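Demonstrationen mit Handgreifern aufnehmen: eine Anleitung für Misstrauische

Wer zum ersten Mal Beispiele für eine lernende Greifsteuerung sammelt, bekommt meist denselben Rat: einfach viel aufnehmen, das Modell sortiert das schon. Ich glaube das nicht mehr. Im June-Durchlauf für Tretley (so hieß der Ordner, der Name ist geblieben) hatten wir über 100 Aufnahmen, und brauchbar war davon ein trauriger Rest.

Was man vorher festlegt

Eine Aufgabe, ein Satz. "Ball in die Schale legen" reicht. Steht im Satz ein "und", sind es zwei Aufgaben, und man nimmt sie getrennt auf.

Anfang und Ende müssen eindeutig sein. Bei uns beginnt jede Aufnahme mit beiden Greifern offen am Tischrand und endet auch so. Dolores Benavides hält das für Pedanterie. Sie schneidet allerdings auch nicht die Daten.

Aufnehmen

1. Unterlage auflegen und festkleben. Glänzende Folien meiden.
2. Beide Greifer einmal ganz öffnen und schließen, dabei die Anzeige der Fingerweite prüfen.
3. Kabel so legen, dass sie beim Ausholen nicht spannen.
4. 10 Durchgänge aufnehmen, dann anhalten und 2 davon ganz ansehen. Nicht im Schnelldurchlauf.
5. Erst jetzt die Startposition der Gegenstände ändern und weitermachen.

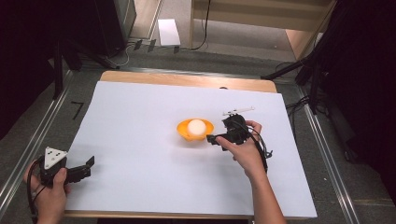
Punkt 4 lassen alle weg, die es eilig haben. Dabei fällt genau dort auf, ob die Verfolgung der Greifer gesprungen ist oder ob man sich eine seltsame Handbewegung angewöhnt hat. Ein Modell lernt die Marotte mit - jedenfalls habe ich noch keines gesehen, das sie höflich übergeht.

Fehlversuche

Im Leitfaden von Clonditz steht, man solle misslungene Griffe behalten, das mache die Steuerung robuster. Mag sein. Belege stehen dort keine. Ich lege sie in einen eigenen Ordner und trainiere zuerst ohne sie. Paloma Esposito mischt sie bei, und verglichen haben wir beides bisher nur an 20 Testläufen. Daraus würde ich nichts ableiten wollen.

Zum Schluss jeder Sitzung Datei und Notizzettel abgleichen, solange man noch weiß, was "komisch, evtl. löschen" heißen sollte.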